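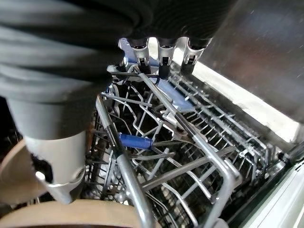 Why did Azlan Liem plead guilty to the second count when the state had offered to drop it?

Because he had done it, and because his lawyer had told him the judge would ask.

The offer came in April, in a hallway outside Courtroom 2. The prosecutor wanted one count of embezzlement from the Wijaya estate. The other count, the false statement, would go away. Liem would serve 15 months and pay back what he could.

Mawar Hartono read the paper twice and handed it to him. She had been his lawyer for most of a year. She had represented bookkeepers before, and most of them signed before she finished talking.

"What happens to Prurnov?" he asked.

"Nothing happens to Prurnov. It's a company on paper. You made it up to move the checks."

"I told them Tessa Wijaya set it up. That's the false statement."

"Yes."

"If they drop it, does anybody say in court that she didn't?"

Hartono thought about that. A deputy came out of the courtroom, looked up and down the hall, and went back in.

"Not on the record," she said. "The judge will ask you about the count you're pleading to. He won't ask about the other one."

Liem folded the paper along the crease it already had. Tessa Wijaya had been interviewed four times. She had lost her seat on the credit union board, and her brothers had stopped calling her. He knew this from the discovery file, page 3649, where an investigator had typed up her last interview. She had asked the investigator whether she should hire somebody. He had told her he couldn't advise her on that.

"I want to plead to both," Liem said.

"It could add time."

"How much?"

"Up to a year. He might run them together. I can ask, but I can't promise you."

She went in to talk to the prosecutor. It took her a few minutes. When she came back she said he had shrugged and told her it was fine with him.

The hearing started at ten past two. The judge was an older man with a cold. He asked Liem how far he had gone in school, whether he had taken any medicine that day, and whether anyone had threatened him. Then he asked him to say in his own words what he had done.

Liem had written it out, but he left the page on the table. He said he had signed checks from the estate account to a company called Prurnov. He said Prurnov was his. He said that when the detective came to his office, he told her Tessa Wijaya had opened it, and that this was a lie.

"Did Ms. Wijaya know anything about the company?" the judge asked.

"No, sir. She never heard of it until the police asked her."

The court reporter asked him to spell the name of the company. He spelled it.

The judge accepted both pleas and set sentencing six weeks out. Hartono put the file back in her bag. In the second row a woman in a green raincoat stood up, and Liem saw that it was Tessa. She didn't look at him. She went over to the clerk's window and asked how a person went about ordering a copy of the transcript.

The clerk gave her a form and a pen.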